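4. Preparación y grabación de una sesión de demostraciones con clasificación en cajas

Si ha llegado hasta aquí habiendo completado el capítulo 3, ya tiene la cámara de muñeca calibrada y el puesto de Quezada encendido, así que lo más pesado ha quedado atrás. Esta sección explica cómo grabamos las demostraciones para Astivero, nuestro método de aprendizaje por imitación con vista de muñeca, y procura hacerlo con la calma que nos habría gustado tener a nosotros cuando empezamos. Léala entera una vez antes de tocar nada, por favor. Son pocas páginas y el orden de los pasos importa más de lo que parece.

La tarea de referencia es sencilla de contar: hay envases sobre la mesa y cada uno debe terminar en su caja. Lo que medimos es si la política aprende a decidir el destino a partir de lo que ve la muñeca, incluso cuando el envase está aplastado o tumbado en una orientación que no aparecía en el entrenamiento.

4.1. Antes de empezar

1. Compruebe que la seta de emergencia está al alcance de la persona que va a colocar los objetos. Si para alcanzarla hay que rodear la mesa, mueva la seta.

2. Arranque Zondis, el programa de grabación, y espere a que los indicadores de las cámaras pasen a verde. La cámara de muñeca suele ser la última y tarda lo suyo; no reinicie antes de que transcurran 39 segundos, que es el tiempo de espera fijado por defecto.

3. Abra y cierre cada pinza tres veces desde el panel manual. Escuche el recorrido: debe sonar igual a la ida que a la vuelta.

4. Limpie la lente de la cámara de muñeca con el paño seco del maletín. Una huella pequeña basta para estropear una tarde entera de grabaciones, y lo decimos con conocimiento de causa.

Nota: la imagen de muñeca llega girada según la postura del brazo. No la corrija en Zondis. El modelo se entrena con la imagen tal como sale de la cámara, y un giro aplicado en la grabación pero ausente en la ejecución produce fallos muy difíciles de rastrear.

4.2. Colocación de la escena

5. Ponga las cajas en fila junto al borde de la mesa, con la abertura libre. Pueden ser de distinto tamaño, pero mantenga el mismo orden durante toda la sesión y anótelo en la ficha.

6. Deje dentro de las cajas algún envase de episodios anteriores. Al principio las vaciábamos siempre, con muchísimo cuidado, y la política resultante dudaba en cuanto encontraba algo en el fondo. Fue Joni Tuominen quien propuso empezar con las cajas a medio uso, y desde entonces lo hacemos así.

7. Coloque los envases pendientes sobre la mesa, al menos uno de ellos tumbado. Varíe la orientación entre episodios sin seguir un patrón: si gira la botella siempre un poco más hacia el mismo lado, el modelo lo acabará notando.
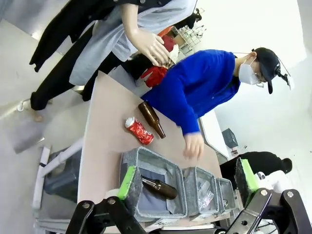 8. Retire la mano despacio y aléjese de la zona de trabajo antes de dar la escena por buena. Quien esté al mando de Zondis debe esperar a oír «libre» en voz alta. Ya sabemos que parece ceremonioso entre dos personas que trabajan a un metro de distancia, pero se agradece.

Precaución: no coloque ni recoja objetos con los motores habilitados. Pase siempre a modo de espera, aunque solo quiera mover una lata un par de centímetros.

Precaución: no utilice vidrio roto ni astillado. Revise el cuello de las botellas al comienzo de cada sesión y aparte las que tengan alguna marca.

4.3. Grabación de los episodios

9. Pulse Grabar y espere al segundo pitido. Lo que se mueva antes de ese pitido no queda sincronizado.

10. Guíe la pinza hasta el envase, cierre, levante y lleve el objeto a su caja. Trabaje a un ritmo natural - ni con prisa ni con esa lentitud exagerada que nos sale a todos cuando sabemos que nos graban.

11. Si se le cae un envase, no detenga la grabación. Recupérelo con la propia pinza y márquelo después como «corrección». Estos episodios son valiosos y no conviene tirarlos.

12. Al terminar, lleve el brazo a la posición de reposo y pulse Guardar.

Nota: una sesión completa consta de 117 episodios. Haga las pausas que necesite; las demostraciones grabadas con cansancio se distinguen enseguida por los cierres de pinza a destiempo.

4.4. Cuántos datos hacen falta

El conjunto de referencia, recogido en junio en el laboratorio de Trindodgate, contiene 538 episodios válidos, de los cuales 186 llevan la marca de corrección. Mervyn Gosling repitió el entrenamiento sin estos últimos, y la política resultante agarraba bien a la primera, pero se quedaba parada después de un agarre fallido. Con las correcciones incluidas volvía a intentarlo. Por eso le pedimos que no sea demasiado severo al filtrar.

En cambio, sí debe descartar los episodios en los que la vista de muñeca quede tapada durante todo el agarre, y también aquellos en los que se haya cambiado el orden de las cajas sin anotarlo.

4.5. Cierre de la sesión

13. Exporte la sesión desde el menú Archivo y compruebe que el número de episodios coincide con el de la ficha.

14. Deshabilite los motores, vacíe las cajas y guarde los envases. Los que ya están aplastados se conservan tal cual, con su forma, para poder repetir las pruebas.

15. Apague primero Zondis y después el puesto. Si lo hace al revés, el último episodio puede quedar sin índice; en ese caso, consulte el apartado 6.2, donde se explica cómo reconstruirlo.

Sección revisada el 18 de julio de 2018.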